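I spent most of August rewriting the house rules for our clothes-folding sessions, and a few people have asked me to put them somewhere public. They aren't a standard in any official sense. We call the document the Liltbridge sheet, after the street where we wrote the first version, and it runs to 2 pages. I have been on projects where the manual was a good deal longer and everybody worked from memory.

The work itself is easy to describe. One person handles clothes on a bed with two hand-held grippers, one per hand, and the recordings are used later for robot training at Flodolero. Everything on the sheet is there to keep the sessions consistent between people and between homes.

The first rule is about the start position. Both grippers are open before the first contact with a garment, and the garment is laid out so the person can reach both sides without kneeling on the mattress. You look at the cloth, decide on the two grasp points, and only then close. Changing your mind halfway is allowed, but you have to open fully and start the grasp again.
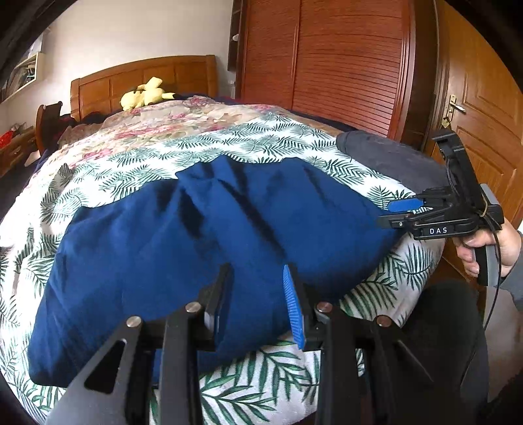 Thoa Đàm wrote to me after reading a draft and said the full-open rule was too strict. In her view a half-open restart is what people do naturally, and if we train everyone out of it we lose the small corrections a robot will need most.

I think she has a point, and I went back and forth on it. For now the rule stays for the first grasp of each garment and is relaxed for everything after that. The old wording said "every grasp," so if you have a printed copy, cross that out.

The second rule is about the room, and it's mostly a rule about leaving things alone. We do not clear the room. Bedding stays on the bed as it is, toys stay where they are, and shelves are not straightened. What we do remove is anything with a name, an address or an account number on it that could be read. That check happens before the session, with the person who lives there, and they get the last word. If they want a shelf covered, it gets covered.

Jozef Visser keeps our session log, and he added a line for this. You write down what was moved or covered and who asked for it. It takes a minute. When someone later wonders why two sessions in the same home look different, the answer is in the log.

Third, cables. The cable has to have enough slack to follow the hand across the full width of the bed, and it must not lie under the garment being handled. Before starting, you make one full sweep with each arm and check that nothing pulls. I have seen a good session thrown out for a snagged cable, and it was my own.

Fourth, finished items. A folded piece stays on the bed until the whole set is done, and the next one is worked beside it. If the folded piece gets knocked open, you don't quietly fix it by hand. You refold it with the grippers or you leave it and note it down. 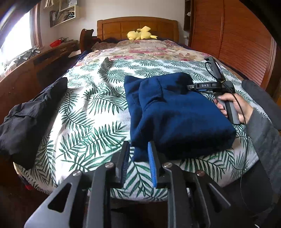 *Navy hooded sweatshirt, folded, with the hood on top.*

Hooded sweatshirts deserve a section of their own, and in the next version they will get one. The hood is thick, it slides, and people disagree about when to fold it. Our sheet says sleeves first, then the hood, then the body. The Brernener guide we borrowed some of our wording from has the hood last. Either order is fine with me as long as one project uses one order – mixing them is what causes trouble when you compare sessions.

Lifting is the part where I see the most variation. Some people take a tiny pinch of cloth and some grab a thick fold. The sheet asks for a fold held between the pads, with the fingers closed before the lift begins. Then a slow raise, a short hold, and only after that the move sideways. 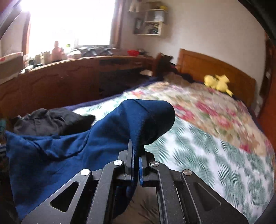

The short hold looks like wasted time, and new people skip it. I would still keep it. It gives you a moment to notice that you've picked up two layers when you wanted one, and it makes the start of the next movement much easier to find when somebody is labeling the recording.

Last, breaks. After 8 garments you stop, put both grippers down and rest your hands. This was a suggestion in the old version and people ignored it, me included. Now it's a rule, and the log has a box for it.

Version two of the sheet will go up once the hood section is written. Comments are open until then, and I'd be especially glad to hear from anyone who has had to write rules like these for towels or fitted sheets.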